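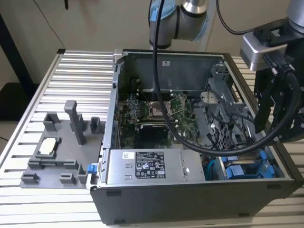

Wayne Arsenault said our arm has worse manners than his dog, and asked whether it would be faster to pay his nephew in pizza. It would. I wrote that down as the first finding of the semester project and put the kettle on.

June 15, 2018. Read the log before anyone else got in, which was a mistake on no coffee. Line 1488 is just the word "retry." So is line 1762. Kendra Lavoie wants the drive step called Kernach and the processor step called Hullach, so that we sound organized when we argue about them. I argued about the names for most of the morning.
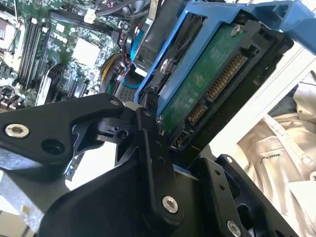

Kernach is mine now. I lost the vote. The trouble is the approach angle, which I set at 65 in March and then defended like a family farm. Kendra says 65 was a typo. I have decided to look into it privately.
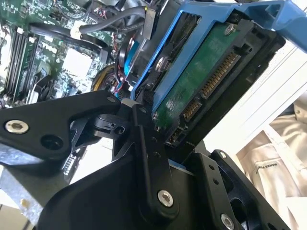

Tundell Robotics Club | Disassembly Team

Report is due to Arroyo soon and my half is a title and a very nice margin. Wayne's half has a table in it, the show-off. Must fix the angle, rename file 127, buy milk.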